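October 17, 2025

# Nekska Pocket Scorer, one season in

I keep the book for a high school softball team in a small conference, and I bought the Nekska Pocket Scorer in February, before our first scrimmage. It's a handheld unit with a small screen and a row of buttons for balls, strikes and outs. I used it for the full spring schedule and most of a summer league, so this covers more than a first impression.

Entering pitches is the best part. The buttons are stiff enough that I don't hit two at once, and after a couple of games I could keep up without looking down. Over the spring I logged 2213 pitches, and when I checked them against my paper book, the counts matched in all but three at-bats. Two of those were my own mistakes.

Substitutions are slower. You have to back out to the lineup screen, pick the batting slot, pick the player, and confirm twice. In a close game at Burnness our coach ran two pinch runners and a re-entry in the same half inning, and I fell behind by a full batter. I wrote the changes on my sleeve card and fixed them between innings. Re-entry works fine once you learn that the starter has to be marked "out" before she can go back in, but the manual puts that on a page about pitching changes.

The screen is readable in sun if you tilt it. Under lights it's good. Rain is a different matter - the case is rated for splashes, and I never had water get in, but wet buttons are slippery and I went back to pencil during one long drizzle.

Battery life held up. I charged it on Friday nights and never ran it below a quarter, even on a tournament day with four games. The charging door is a rubber flap that has started to loosen at the hinge.

Exporting is where I would knock off the most points. The unit sends a plain stat file to a computer over a cable, with no wireless option. Our conference site accepts the file, but it drops the passed balls every time and I have to type them in by hand. I wrote to Nekska and got a reply saying an update was planned. I haven't seen it yet.

Before this I used the Bronach scorebook app on an old tablet. The app has better spray charts and handles substitutions in two taps. It also logged me out in the middle of a district game. For a team with a dugout outlet and good signal, I'd still look at the app first. We have neither at our home field, and the Pocket Scorer will be in my bag again next spring.

Rating: 3.5 out of 5 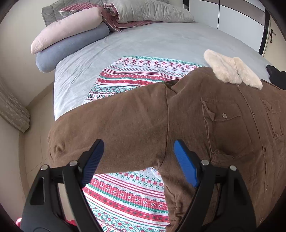
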